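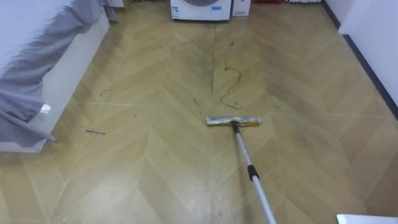

Gondon Flat Mop Set, Telescoping Handle

Item 3480. In stock at the Tromville warehouse and at the Llewellyn counter.
Updated Sep 23, 2024

A flat mop for hard floors, with a metal handle that slides to length and a head that swivels. It has no battery, no app and no opinion about your floor plan. We also sell machines that have all three, and since most people who land on this page are trying to decide between the two, we have put the comparison here instead of making you open six tabs.

What it does

Picks up grit, film and hair from laminate, tile, vinyl and sealed wood. The locking collar loosens with a twist, the tube slides, and you tighten it again before leaning on it. The joint lets the head turn flat along a baseboard or lie low enough to go under most beds. Bed frames that sit close to the floor will defeat it, as they defeat everything we stock.

The pad comes off for washing. It goes on grayish white and comes off a good deal grayer, and at that point you wash it or turn a blind eye and do one more room. We don't judge. A pad that has already done the hallway will leave streaks in the bedroom, though, and you'll see them best along the seams.

Can a robot do this yet?

We get this question more than any other, usually from somebody holding a mop.

The short answer is partly. The long answer comes from the trial we ran in March, when we put the Mumetti floor robot (the model we carry, and would be happy to sell you) to work for 19 days in a furnished apartment above the Llewellyn store. The same rooms got the Gondon on alternate days.

Open floor: the robot wins. It is slow, but you are somewhere else while it is being slow, and that counts for a lot. In the middle of a bare room we couldn't tell its work from ours, except that ours had footprints.

Hair and string: the mop wins. A long hair has a way of skating ahead of a damp pad, and a person will chase it, bend down and pick it up with two fingers while muttering. The robot wound it around an axle. By the second week we were cutting hair out of the wheel with nail scissors, a household chore that didn't exist before we automated the other one.

Bedding: a draw, on a technicality. A sheet hanging over the side of a bed looks like a wall to some robots and like lunch to others. Ours treated it as a wall and left a strip of dust exactly as wide as its caution. We lifted the sheet on our days. On busy mornings we also left the strip.

Around appliances: the mop wins again. The floor in front of a washing machine tends to gather lint, a box of something, and whatever fell out of a pocket. A person moves the box. The robot nudged it, apologized in a pleasant voice and went home to its dock.

Smudges: mop, easily. One pass of a light pad spreads a greasy mark around. The third pass, with some shoulder behind it, removes it. Shoulder isn't offered on the Mumetti at any price.

And the robots with arms?

The ones that would take hold of a handle and mop the way you do? We follow the news with interest. We have been told they are coming soon for as long as this page has been up. Mopping turns out to be a fussy job for a machine: how hard to press, when the pad is too dirty to go on, whether the dark curly thing on the planks is a thread or a scratch. When one of them can do a bedroom and then rinse its own pad, we'll stock it, and we'll move this page to the antiques section.

Specifications

Handle: metal tube, telescoping, twist-lock collar
Longest working length: 43 inches from collar to grip
Head: flat rectangular, swivel joint
Pad: one included, machine washable
Power: you
Noise: see above
Warranty: 30 months on handle and joint. Pads are not covered, for reasons any pad will make clear.

Using it on laminate

Sweep or vacuum first. Crumbs under a damp pad travel in circles.
Wring the pad until it stops dripping. Standing water gets into the seams.
On chevron or herringbone floors, follow the long line of the room and go over the center seam twice.
Work backward toward the door, and check that the door is the one you want to leave by.
Change the pad when the streaks start.

Returns

Unused sets come back to either store with a receipt. Used sets come back if something broke. "I bought the robot after all" is accepted at the Llewellyn counter as a valid reason, provided the mop is clean. Most customers who buy the robot keep the mop.

Also in this section: replacement pads, spare locking collars, Mumetti floor robot, nail scissors.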